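Robots and Everyday Work – Notes for Unit 4
Can a machine do the chores yet?

These are my notes from the February session, tidied up a little for those of you who missed it (and for those of you who were there but spent it fighting with the projector remote, you know who you are). Read them before the lab, and bring the chore diary with you.

Where we left off

Last time we looked at the shop floor. The short version is that machines have been good at factory work for a long time, as long as the factory is built to suit them. My favorite case is still the packing line at Szewczyk, where I worked for two summers before grad school. The arm there put jars into cartons, 1,145 cartons on a good shift, and it was a joy to watch. Then somebody switched carton suppliers and the flaps came in a bit softer than before. We lost most of a morning! A person would have pushed the flap down with a thumb and carried on.

Keep that flap in mind, it comes back all through this unit.

Three words you need

Rigid: keeps its shape when you pick it up. A mug, a jar, a brick.

Deformable: changes shape when you touch it. Towels, bags, dough, cables, most of your laundry.

Clutter: things touching or hiding other things. A drawer of spoons is clutter even though every spoon in it is rigid.

Nearly every demo video you'll see deals with one of these at a time. Homes give you all of them before breakfast.

The Zumora exercise

In class we read the brochure for the Zumora kitchen helper and marked every verb in it. "Helps," "assists," "supports." I asked you to find one sentence that says the machine finishes a job with no person in the room, and we came up empty. It may be a perfectly nice machine! But watch the verbs. A machine that helps you load a dishwasher and a machine that loads a dishwasher are a long way apart, and the price tag doesn't always tell you which one you're getting.

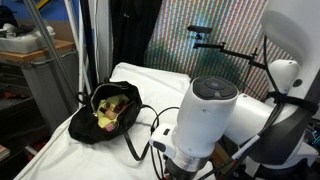
Bags are my pick for the hardest ordinary object in the house, and I'll defend that against the laundry crowd any day. A bag has no one shape. It slumps, the mouth closes up when you pull on the wrong bit, and the part you'd like to hold is often the part that moves the most. Take the black one on the white sheet: the cloth is slouched and creased, there's a long strap or cord wandering off toward the arm, and the small bottles or tubes sit bunched together in a yellow-green lining. Now plan getting one of those out. You have to pick a bottle, get fingers in beside it without dragging its neighbors along, and keep the rim from folding over on top of your hand. You do all that while talking on the phone. For a gripper, each step is a separate problem, and the sheet underneath can slide or bunch up too.

Pravesh Ngcobo asked a good question at this point: why not just redesign the bag? Stiff sides, a wide mouth, a slot for each item. That's a real answer, and it's how the shop floor got solved. The trouble is that people like their bags. We also own a lot of them already, and I for one am not replacing mine to please a machine.

How to read a success rate

Suppose a team tries a task 200 times and it works most of the time. Before you cheer, ask:

Was it the same bag each time?
Who put it back between tries, and how neatly?
Did a dropped item count as a failure if the arm picked it up again?
How long did one try take?

That last one gets skipped a lot. The old Vondudport lab had a towel-folding rig that did lovely work, and I've told you how I went off for a sandwich and came back to the same towel. Slow can be fine, by the way – I don't mind how long the folding takes if I'm asleep. Slow with a person standing guard is another matter.

So, yet or not yet?

My own view, and you're welcome to argue: vacuuming a fairly clear floor, yes. Moving known boxes along a known route, yes. Emptying a stranger's bag onto a stranger's table, not yet, at least not in a way I'd leave alone for an afternoon. I've changed my mind on this stuff before and I expect to again.

For the lab

Pick one chore from your diary and write it out as steps, small enough that each step moves one thing. Mark each step R (rigid), D (deformable) or C (clutter), and use more than one letter if you need to. Then do the chore yourself wearing oven mitts and write down where you got stuck. You'll have 30 minutes for the mitt part, so please don't choose "clean the garage" again.

Reading: the Returora handout, first half only. Skip the section on pricing, it's out of date. We'll start with cables next time, so bring a tangled one if you've got it.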